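Community Solar Subscriptions: Frequently Asked Questions

By Tincuța Manole
January 31, 2020

Print this page | E-mail this page

These answers cover residential and small commercial subscriptions to the Grollholm solar array. They summarize the subscription agreement and do not replace it. Where the two differ, the agreement controls.

What is a subscriber buying?

A subscriber buys a right to a share of the bill credits produced by the array. The share is stated in kilowatts on the first page of the agreement. No ownership interest in the panels, the land lease or the interconnection equipment passes to the subscriber. Flirkimo, the project company, owns the array and is the party named in the interconnection agreement with the utility.

How large is the array?

The nameplate capacity is 2000 kilowatts, measured on the alternating current side. The direct current rating of the panels is higher, as is normal for fixed-tilt projects. All shares are calculated on the alternating current figure.

Who may subscribe?

Any customer with an active electric account in the same utility service territory. The account may be for an owned home, a rented apartment, a shop or an office. Accounts already enrolled in net metering for a rooftop system may subscribe only for the part of their annual use that the rooftop system does not cover.

How is my share sized?

Bultis, the subscription manager, reviews the previous 12 months of billed use on the account. The share is then set so that its expected yearly output does not exceed that use. If the account has less than a full year of history, Bultis uses an estimate based on the rate class and adjusts it once, after the first full year.

Can I ask for a smaller share than the one offered?

Yes. The minimum is one kilowatt. Requests for a smaller share must be made before the agreement is signed. Later reductions are treated as a partial transfer (see below).
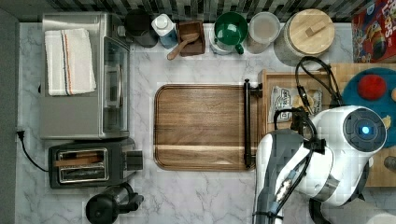
Reading time: 11 minutes

How do the credits appear on my bill?

The utility reads the production meter once a month and divides the output among subscribers by their percentage shares. The credit is shown as a separate line on the electric bill, normally one billing cycle after the month of production. Production in March, for example, is credited on the bill for the following cycle.

The credit applies to supply and delivery charges. It does not apply to the fixed customer charge, to late fees or to any repayment plan balance.

What do I pay, and to whom?

You receive two bills. The first is the electric bill, reduced by the credit. The second is an invoice from Bultis for the credits delivered that month, at the discount stated in Schedule B. If no credit was delivered, no invoice is issued.

Does the discount change over time?

The discount is a fixed percentage of the credit value for the whole term. The credit value itself follows the utility's tariff and can go up or down. A fixed percentage discount therefore gives a different dollar amount from month to month.

What happens in winter?

Output is lower. Credits are smaller in the winter months and larger from late spring through early fall. Any credit that exceeds the charges on a given bill is carried forward to the next bill. Carried credits do not expire while the account remains open, but they are not paid out in cash when it is closed.

Will I lose power if the array is off line?

No. Your electricity continues to be delivered by the utility in the same way as before. An outage at the array affects only the amount of credit produced.

Is any equipment installed at my home?

No. No wiring, meter or panel work is done at the subscriber's address.

Who receives the renewable energy certificates?

Flirkimo keeps the certificates and sells them under a separate contract. A subscriber who is a business should not state that it is powered by solar energy on the basis of this subscription alone. Suggested wording for business use is in Schedule D.

What if I move?

If the new address is in the same service territory, the subscription can be moved to the new account at no charge. Give Bultis the new account number as soon as the utility issues it. Credits cannot be posted to an account that has not been registered, and the gap may last one or two cycles.

If the new address is outside the territory, you may transfer the share to another eligible customer or cancel it.

How do I cancel?

Send written notice to Bultis. The notice period is 90 days. There is no exit fee for residential subscribers. Commercial subscribers with a share above 179 kilowatts are covered by the termination terms in Schedule C, which include a fee during the first two years.

Can Flirkimo sell the project?

Yes. The agreement allows assignment to a buyer or to a lender – project financing normally requires this. The buyer takes the project subject to existing subscriptions, and the discount and term do not change. Subscribers are notified in writing within 30 days of closing.

Is the subscription a security or an investment?

It is structured as a purchase of bill credits for the subscriber's own use. It pays no dividend, cannot be held without an eligible account and may not be resold at a profit.

How are disputes handled?

Billing questions go first to Bultis. If the question concerns the utility's allocation, Bultis files a correction request on the subscriber's behalf. Unresolved disputes go to mediation under Section 14. Nothing in that section limits the right to file a complaint with the state utility regulator.

Print this page | E-mail this page

Comments (3)

Kusuma
The section on two bills should say whether autopay is available for the Bultis invoice. My agreement mentions it but gives no form.

Tincuța Manole
Autopay is set up by bank draft only. The form is the last page of Schedule B. Card payments are not accepted.

Yusri Hidayat
I moved within the territory and missed one cycle of credits. Were those credits lost or held? The answer above covers the gap but does not say what happens to the output in the meantime.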